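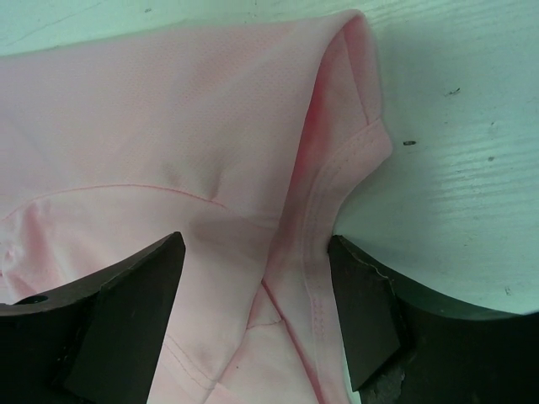
Sekville Clothing Exchange
Progress report to the Waaka Fund, spring period
Prepared by Shona Faulkner, project coordinator

Dear Fouzia,

Thank you for your patience while I pulled this together, and thank you again for coming out to see us in March when the parking lot was mostly mud. I know the report form asks for outputs first, so I will start there and then wander a little, as I usually do.

Families served

Between the start of the grant and the end of last month, 239 families used the exchange at least once. Our target for the full year was 200, so we are past it with a season still to go. Most come from the Sullent apartments and the streets behind the old feed store, but we are seeing more people from the north side of town now that the bus stops on our corner. Children's sizes go fastest. Warm coats ran out twice in the cold spell, and I would like to start collecting those in late summer this year instead of waiting until people are already asking.

Opening hours

We began with one afternoon a week. In the second month we added Wednesday evenings until 8, and that has been the best change we made, for the simple reason that parents who work days can get here. Faustino Hinojosa runs the evening session and has a lovely way with shy teenagers, who will take a good pair of jeans from him when they would not take them from me!

Mending classes

The mending class was the part of the proposal I was least sure about, and I am happy to say I was wrong to worry. Casimiro Calvo taught three courses, each with a full table, and we have a waiting list for the next one. People learned to put in a zipper, take up a hem and patch a knee. Several of them now come early to help repair donated things before they go out on the racks, so much less is going to the rag bin than it did at the beginning.

Money

We have spent $3,035 of the supplies and equipment line. The largest share went to the second sewing machine and the rolling racks, with the rest on thread, needles, hangers, laundry soap and the new sign. The laundry costs have been higher than I budgeted. Nearly everything we are given has to be washed again before we can put it out, and the machines at Skindar Laundry went up in price over the winter. They have offered us a reduced rate on weekday mornings, and I expect that to bring us back in line by the summer. I am not asking to move any money between lines at this point.

What has been hard

Storage, mainly. We have room for up to 40 bins, and after the spring school drive we were stacking bags in the hallway. Faustino Arriaga at the church next door is looking into whether we can use their basement, and I should have an answer in June.

Next period

We plan to run the fourth mending course, start the coat collection, and hold a back-to-school day with uniforms and shoes. You would be very welcome at that one, and the mud should be gone.

With warm thanks from all of us,
Shona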